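Quiénes somos

Grarnico es un sello discográfico independiente dedicado al rap y al R&B en español. Lo dirigen Samira Karaki y Ramiro Sotomayor, que antes programaban conciertos en la sala Utum. El catálogo reúne 12 artistas y 161 canciones publicadas, en digital y en vinilo.

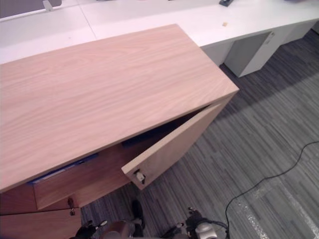
Última modificación: 21/11/23

Las mezclas y el máster son de Sena Abugri. Eirini Tsolakis lleva los contratos y las licencias para cine y publicidad. Escuchamos maquetas todo el año: máximo 3 temas por envío, con las letras y un teléfono de contacto. Respondemos por correo a partir de abril.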